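About Vistholm

Vistholm is a laundry and linen hire firm based in Kenow. We wash, press, mend and deliver for guest houses, cafés, care homes and private households on both sides of the river.

The business began as a single shop on the Hirard road, taking in shirts and bedding over the counter. The shop is still open and still takes in shirts and bedding. The hire side came later, when several guest houses asked whether we could supply the sheets as well as wash them. We now keep 946 sets of bed linen in circulation and look after 8 care homes under contract.
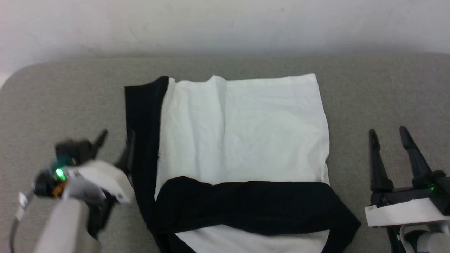
White fabric and a black garment.

Whites, darks and wool are washed separately. We do not mix one customer's items with another's unless they are on our pooled hire scheme, where all the stock belongs to us. Every private order gets a numbered tag at the counter, and the tag stays on until collection. Small repairs such as buttons, hems and split seams are done on site. Zips go out to a workshop in Lūse and add three working days.

Hire customers are given a fixed delivery day. The Hirard round goes out on Wednesday, starting at 7 am, and we ask that used linen is bagged and left by the door before then. 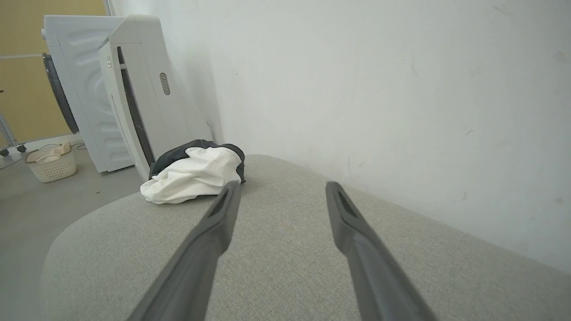

Loose covers and cushion covers are taken in all year, but July is our busiest month for hire and they may wait a little longer then. Curtains are priced by the drop. We do not handle leather, suede or fur.

We wash almost 800 kilos on a normal working day. Rinse water is filtered and used again for the first wash of the next load.

New trade customers can ask for a trial month with no contract. Price lists are kept at the counter and can be posted on request.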